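3.2 Table coverings and perceived noise

The second part of the survey dealt with the surfaces on which cutlery and dishes are set down. Earlier work on dining room acoustics has mostly treated the ceiling and the walls, where large areas of absorbing material can be installed without getting in the way of service. Tables are small by comparison, and their contribution to the total absorption of a room is slight. They are, however, the place where most impact sounds begin, and a covering acts on those sounds at the source.

Three groups of coverings were compared: bare tops, woven cotton cloths, and soft pile cloths, the last including fleece. Each group was used for the same length of time in the dining rooms at Plarnico and Lamonance. The two rooms have similar floor areas but differ in ceiling height, and results are therefore given separately for each room in Section 4. Cloths were laid without clips.
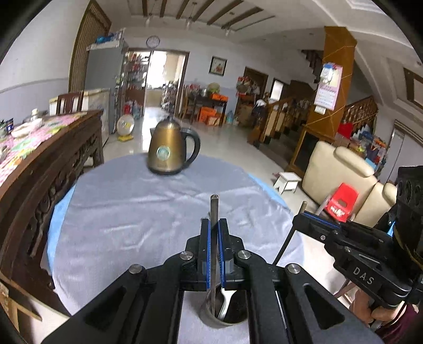

Impact level was measured with a sound level meter placed at seated ear height, 2 m from the nearest table edge. Readings were taken with A-weighting and the fast time setting. An event was counted as an impact if it rose clearly above the running background level and fell back to it within one second. In all, some 3,000 events met this rule. Events that overlapped with speech close to the meter were removed by hand, and the same person did this for both rooms.

Diners were asked to rate the noise on a seven-point scale at the end of the meal. The form was the one used in the Solberg study, with the wording of the second item changed from "clatter" to "noise from dishes and cutlery" after a pilot run in May. A total of 41 usable forms were returned. Forms with more than one missing item were left out of the analysis.

Pile cloths raise a practical question that does not come up with bare tops. A soft layer reduces the sharp onset of an impact, but it also gives way under narrow objects, and items with a small base may stand less firmly on it. Staff at Lamonance noted this for egg cups and small vases. We did not measure stability, and the remarks are reported only as background to the choice of cloth weight.
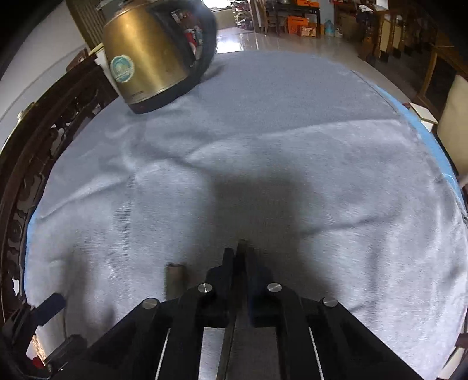 Figure 3. Round table with pale blue-gray fleece cloth. A short cylindrical post with a rounded top stands upright on the fabric.

Cloth weight was not held constant within the groups. The pile cloths came from a single supplier, Emus, and were close to one another in thickness, but the cotton cloths had been bought over several years and showed different degrees of wear. Washing is known to change the thickness of cotton fabric, so each cotton cloth was washed once before use and dried flat. No correction was made for earlier washing.

For 13 of the tables, the covering was changed partway through the measurement period so that the effect of table position could be separated from the effect of the covering. These tables were chosen by lot, with tables next to the kitchen door left out of the draw. The position term was kept in the model for both rooms.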